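Teaching by hand, one demo at a time

At Lodedmont, the lead trainer on the Arken project still gets excited about a good demonstration. "You take the controller, you move, and the arm moves with you," she says. "I've recorded 1569 of these and I still grin."

All of it happens in simulation, with the operator steering the arm remotely.
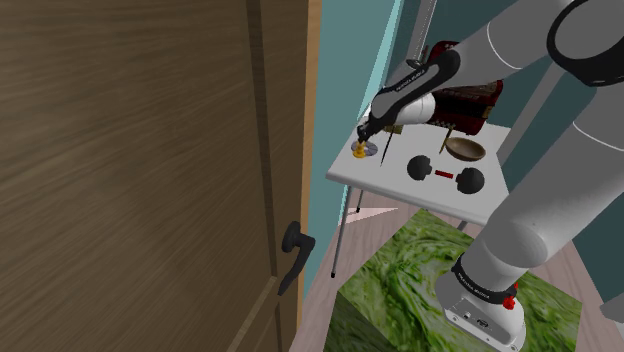
The simulated arm holds a rotary tool over a cluttered folding table.

Clutter is part of the plan, she says. "A bare table teaches you very little — you want things in the way, so the person driving has to choose a path."

New operators get 20 practice runs before anything is saved. Most rush. "They grip the controller like a steering wheel! I tell them to slow down near the target and let the wrist do the work."

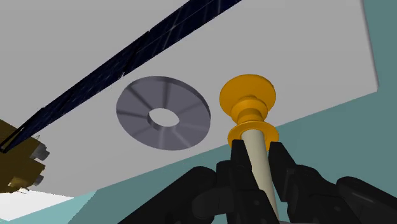 The last stretch of a move is her favorite part to coach. "Your hand makes tiny corrections you'd never think to write down, and the recording keeps every one of them. I love that."

A session lasts 35 minutes, then they swap drivers. In September the team began keeping the clumsy runs too, and she wants more of them.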